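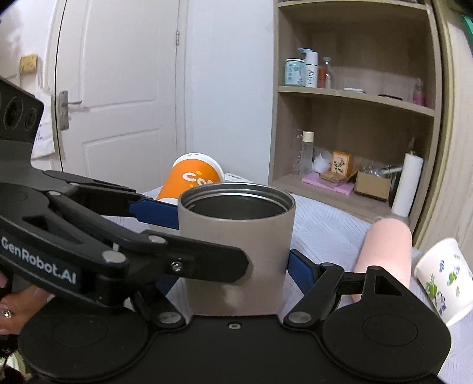 SEDGWICK, March

Leditz Tabletop Handling Rule Set, with check gauges
For two-jaw hand-held grippers used to record pick, place and upright tasks

Search products
Go

The Leditz Tabletop Handling Rule Set is a printed and spiral-bound set of working rules for people who record handling tasks with a hand-held gripper. It is supplied with a jaw gauge, a pad gauge, a check weight and a pad of session cards. The set covers ordinary drinkware such as cups, mugs and tumblers on a table or other flat surface in a furnished room. It does not cover knives, glass under load, hot liquids or powered arms.

The rules were written for sites that record in real rooms. A tumbler held upright between two blue pads, with a paper cup on its side behind it, is the kind of work the set has in mind. Shelves and doors in the background are permitted under the rules and do not have to be cleared.

What is in the box

Rule book, coated pages, lies flat when open
Jaw gauge, stepped, stainless steel
Pad gauge, go/no-go, 3 mm
Check weight, 350 g, with a straight-sided sleeve
Session cards, pad of 40
Wall sheet with the stop rules in large type

Scope of the rules

The rule book has 4 parts. Part A deals with the tool before a session. Part B deals with the surface and the objects on it. Part C deals with the grip, the lift and the release. Part D deals with records and with what to do when a take is spoiled.

Each rule is marked either "must" or "should." A "must" rule that is broken means the take is rejected. A "should" rule that is broken is written on the session card and the take is kept. Sites may raise a "should" to a "must" for their own use. They may not go the other way and still print the Leditz rule number on their cards.

Part A: the tool

A site must check both finger pads before the first take and after any drop. The pad gauge is slid along the face of the pad. If the no-go end passes under the pad edge, the pad has lifted and is replaced. Pads are replaced in pairs. A new pad opposite a worn one closes off center, and the recorded jaw width no longer agrees with the object.

Pivot screws must be checked by hand for play with the jaws half open. Do not tighten a pivot during a session. If there is play, end the session, correct it, and run the jaw gauge through all its steps before starting again. The reading at each step goes on the card.

All lens openings must be wiped with a dry lens cloth. Sleeves, hair ties and hanging cords should be kept behind the handle. Rings and nail decoration are allowed where they stay on the handle side of the tool and cannot touch the linkage. Gloves are a site decision, but a site that uses them should use them for the whole session.

Part B: surface and objects

A cloth or sheet is an acceptable surface. It must be pulled flat in the working area, and it must not hang where a foot or a chair leg can catch it. Patterned cloth is acceptable. A change of cloth is a new setup and needs a new card.

Objects may start upright or on their side. The starting pose of each object must be written down before the first take, in plain words: "upright," "on side, mouth left," "on side, mouth right." Do not write "random." An object that rolls on its own before the jaws reach it is reset to the written pose and the take is started again.

Drinkware must be empty. Paper cups should be replaced when the rim is bent or the wall has creased, as a creased wall folds under the pads at a width the card does not show. Ceramic mugs should be placed where a fall ends on the table. Leave enough space behind the target for the fingers to pass without touching a second object, unless the task is a clutter task and is marked as one.

Part C: grip, lift, release

Approach with the jaws open wider than the target. Both pads should make contact at the same moment, below the rim. Gripping on the rim is a separate task in the rule book and has its own card code. For straight or slightly tapered cups, contact in the upper half of the body is preferred for upright targets.

Close until the pads hold, then stop. The check weight is used to teach this. A new operator lifts the weight in its sleeve, holds it level, and sets it down without a sound from the sleeve lip. Trarkov sells a force readout that can be used for the same lesson, and the rule book gives a page on how to use both together - the readout is not required.

On release, the jaws must open fully before the tool is drawn back. Drawing back with the jaws part open is the most common reason for a rejected take at our own bench. The finger drags the wall of the cup and the cup turns or tips. The rule is C7 and it is printed twice, once in the book and once on the wall sheet. 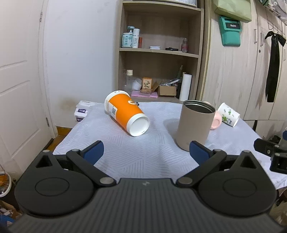
Irance asks whether "fully open" in C7 means the mechanical stop or the widest step on the jaw gauge, as some tools have a stop well beyond the gauge.

Fully open means the mechanical stop. The gauge is for checking readings and does not set a limit on travel. Where the stop cannot be reached without striking a second object, the object layout is wrong for the task and is changed under Part B. The next printing will say this in the rule itself.

Part D: records and stop rules

One card is used per setup. The card carries the tool check, the surface, the list of objects with starting poses, the task code and the count of rejected takes with the rule number for each. Do not delete a rejected take on the day. Mark it and leave it. A later review may need to see why it was rejected.

Stop at once if a pad comes loose, if anything ceramic is chipped, if the tool is dropped, or if another person reaches into the work area. Where a second device is mounted or in use beside the table, its reach must be marked on the card and the two must not be moved into the same space during a take.

Fit and limits

The jaw gauge fits two-jaw tools with flat or lightly curved pads. It does not fit three-finger tools or suction tools. The check weight is for training and is not a calibrated mass. The rule set is a good practice document. It does not replace a site risk assessment, and holding a copy does not mean a site has been approved by Leditz or by anyone else.

Care

Wipe the gauges with a dry cloth and keep them in the sleeve. A bent pad gauge cannot be straightened. Replacement gauges and card pads can be ordered separately.

Reader comments

benchside: We moved two rooms over to these cards. The pose wording took a week to settle in, mainly left versus right. Is that from the operator's side?

Leditz support: Operator's side, facing the table. See the note inside the front cover.

qc_desk: Card pads run out fast if you change cloth a lot. Would buy a larger pad. No complaints on the steel gauge.

tallmug: Rule on mugs is thin. Handle toward or handle away makes a big difference and the book only has mouth direction. We write the handle in by hand.

Leditz support: A handle field is planned for the next card. Writing it in the notes line is fine until then.

Contact Leditz sales and support | Copyright Leditz, all rights reserved | Back to top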